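Chapter 13
Setting Up and Maintaining a Two-Arm Handling Cell

The earlier chapters treated the arm, the wrist and the gripper separately. This chapter considers them as parts of one working cell. The cell used throughout is the bread-handling station at the Likell training center, where two arms share a single cloth-covered table. Students should have completed the safety exercises in Chapter 2 before they begin.

Most faults reported in a cell of this size begin at the gripper. Fingertips wear, mounting screws work loose, and a cable that was routed with too little slack will pull at the wrist when the joint turns. The grip must also suit the product. A glazed roll marks easily, and a closing force chosen for a rigid part will crush it.
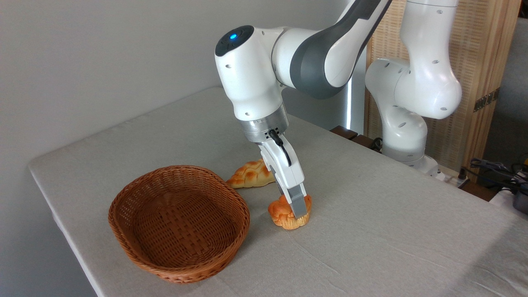
Figure 13.1. Gripper closed on a small plaited roll. Note the short cable loop beside the gripper, below the wrist flange.

Section 13.1 covers inspection of the fingertips and flange. Section 13.2 explains how the closing force is set and recorded in the cell log. Section 13.3 deals with cable routing and with the limits that keep the two arms apart. Replacement of a joint cover is described on page 91.

Key terms: flange, fingertip, closing force, cable slack, shared workspace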